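Un robot que ayuda en el taller

¡Hola! Me llamo Naveed Kazmi y con mi amigo Arsalan Bugti estoy construyendo un robot en un taller compartido. El robot se llama Cuketti. Es solamente un brazo – no tiene cabeza ni ruedas. Su trabajo será llevar un cubo de un lugar a otro. Antes de mover nada de verdad, lo probamos en el ordenador, en una habitación dibujada con números.
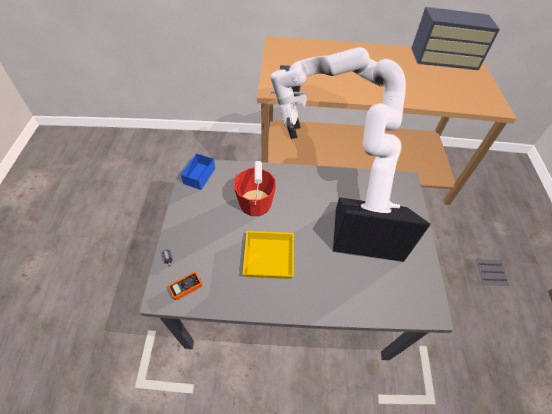
Un brazo de robot se parece bastante al tuyo. Tú tienes hombro, codo y muñeca, y en cada uno de estos lugares el brazo se dobla. En el robot estos lugares se llaman articulaciones. Al final está la pinza, que es su mano, pero con dos dedos solamente. El cubo rojo está lleno casi hasta arriba de algo de color arena, y la bandeja amarilla de delante está vacía. Para pasar de uno a otra, el robot tiene que saber dónde está cada cosa. Nosotros le escribimos la posición en milímetros: por ejemplo, 500 hacia delante y 200 hacia la izquierda.

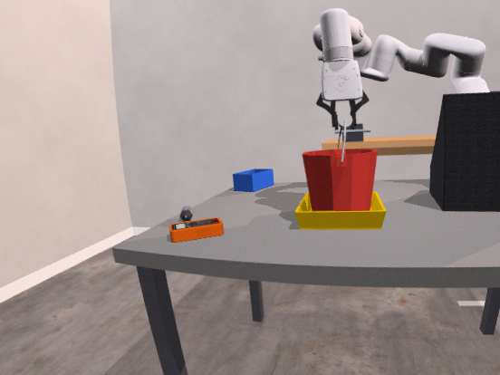 PALABRAS DEL TALLER

Simulación: es una prueba dentro del ordenador. Si el cubo se cae, no hay que limpiar el suelo.

Pinza: la mano del robot. Se abre y se cierra. Lo más difícil es colocarla justo encima del asa – Arsalan cambió el programa cinco veces en diciembre.

Programa: la lista de órdenes que el robot sigue, una después de otra.

Prueba en casa: pide a un amigo que cierre los ojos y guíalo con palabras hasta que coja un vaso de plástico.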